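Foldale Robotics Club
Home | Notebook | Parts | Schedule | Contact

Notebook, July — breakfast table task

Bench 2, afternoon into evening. Written up by Gerasimos Vrettos. Present: me, Myrto Makris, Fotini Pappas. Sotiris Fragkou came in at the end to look at the logs.

Where we left off

The tool-handling set for the Henumen student challenge was still short. The rules want the same model to pick up a utensil, move it to a tray or plate, and let go without knocking over anything else on the table. We had plenty of forks and hardly any ladles. Sheena Farquharson went through the episodes last week and said the ladle ones all start from nearly the same pose, so the model learns the pose and ignores the ladle. I checked a few and agree with her.

Plan for the session was to record ladle episodes only, with the start position changed every time, and leave the rest of the table alone until the block was done.

Hardware

Left finger was slipping again. Took it off, cleaned the slot, put it back with new screws. Kuster sent the short ones by mistake so these are from the old box. Tightened in a cross pattern, then opened and closed by hand until it stopped creaking. Tags wiped with a dry cloth. Do not use the alcohol on them, it lifts the print at the corners.

Mount on the wrist side checked for play, none found. Battery swapped before we started.

Calibration

First pass failed. Gripper width came out wrong at full close, which put every width after it off by the same amount. Myrto reran it with the fingers fully open for the first few seconds and it passed. I think we have been starting to close too early while the recorder is still warming up. Adding it to the checklist: press record, wait, open, wait, then close slowly.

Mapping run took two tries. The first one lost tracking when Fotini moved too fast over the far side of the table. Second one was fine. Go slower on the turn.

Recording

Worked in blocks, Myrto on the gripper and Fotini resetting. I kept the sheet. We finished 60 ladle episodes, which was the target. Notes from the sheet:

- Grip low on the handle gives a steady hold. Grip near the bowl and it tips forward every time.
- If the handle goes in at an angle, the soft pads turn it as they close. Let them. Fighting it with the wrist makes a jerk that shows up in the trajectory.
- Set down bowl first, then lower the handle. Dropping it flat makes a loud bang and sometimes the tray slides.
- Myrto is left-handed and her approaches come in from the other side to mine. Good for variety, so we should swap operators inside a block and stop giving each person a whole block.

Two people talking near the bench is fine, there is no audio in the training data. Leaning over the table is not. Fotini marked those episodes and we will drop them.

Table layout as used for the ladle block, perforated tray at the front and everything else left around it:
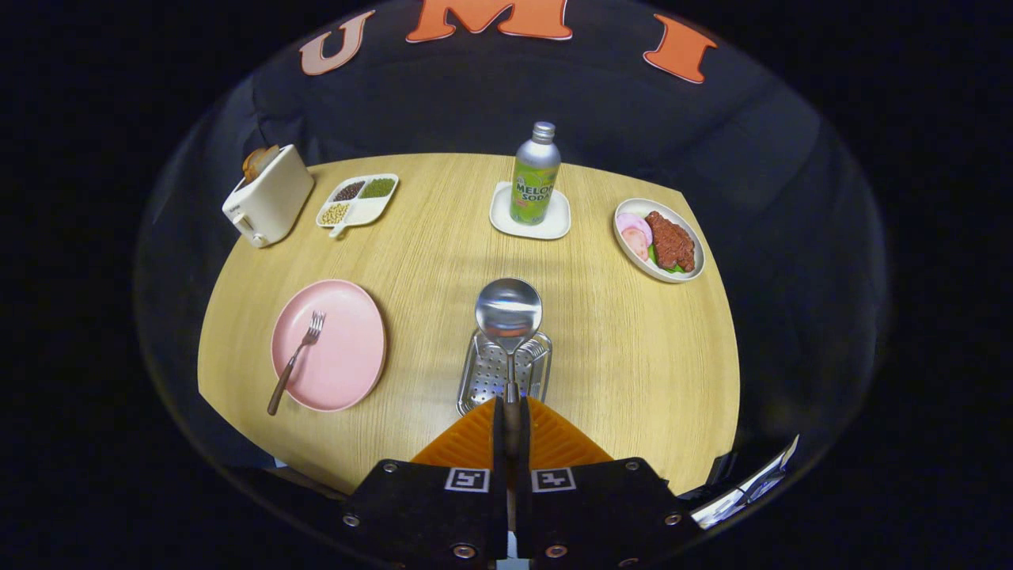 Logs

Sotiris copied everything to the Gorkmont drive and ran the count script. Total in the folder is now 1574 episodes, all tasks. After the filter for lost tracking and bad widths we keep 1257. That is lower than I wanted. Most of the rejects are old ones from before the calibration change, and he thinks some can be saved by redoing the width step with a good calibration file. He will try it on one folder first before touching the others.

He also found that the clock on one recorder was off, so the files sort in the wrong order. Sort by episode number until it is fixed.

To do

- Sotiris: rerun widths on one old folder, post the result here.
- Fotini: drop the marked episodes, update the sheet.
- Myrto: print the new checklist and tape it to the lid of the case. The old one is still in there, take it out.
- Me: write to Kuster about the screws. Ask for the long ones again and a spare set of pads.
- Sheena: look at the new start poses and say if the spread is wide enough. If it is, train overnight on ladles plus forks.

Open question from Myrto — should we record some failed grasps on purpose, with a recovery after? The challenge rules allow a second attempt inside the time limit, and right now the model has never seen a second attempt. I am for it, Fotini is against until the clean set is bigger. Left it for when Sheena is in.

Packed up at 7:40. Batteries on charge, gripper back in the case with the fingers open.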